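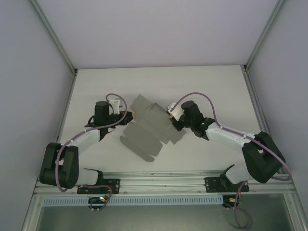
Flosteck putting mat – two months in

Bought this in July after a run of three-putts that I don't want to talk about. Needed something for the back room that I could roll out before work. Had a cheap mat before, the sort that never lies flat, so wasn't expecting miracles.

First impressions. Heavier than I thought. Comes rolled round a tube, 400 cm long once it's down, and it does lie flat, give or take. One corner lifted for a couple of days. Put a dictionary on it overnight, fine now.

The surface

Quick. Quicker than my home greens by a fair bit, more like Himberg in high summer when they've cut it and nobody's watered. Brush it one way and it slows down slightly, brush it the other and it runs. I leave it on the quick side. Good for learning to keep the stroke short. Not so good if you go straight out to a slow wet green, because you'll leave everything a yard short for three holes. Ask me how I know.

Lines are printed every 22 cm down one side. Useful for checking how far back the putter's going. There's also a centre line which I ignored at first and now use all the time – turns out I'd been aiming left for years.

The cup end

Weak point. It's a foam ramp with a hole in it and the ramp is too steep. Anything hit at proper dying pace rolls back to you, so you start hitting putts harder to get up the slope. Bad habit. I've taken the ramp off and put a coin down instead. Much better practise, costs nothing.

The ball return is a plastic gutter. Works most of the time. Rattles. Not one for six in the morning if anybody else is asleep.

Wear

Did a 200 putt week when it first came, fewer since. There's a faint track down the middle where the ball runs and it does pull putts back on line a bit, which is flattering. Turn the mat round now and then and it evens out.

Compared with the Kistideo one my brother-in-law has – his is wider, you can stand on it, which matters more than I expected. On the Flosteck you're stood on the carpet and the ball is slightly above your feet. Only a few milimetres but you notice it on the short ones. His cost a lot more though.

Worth it? At the sale price yes. Full price, I'd look at the wider one. Four stars for the mat, two for the ramp.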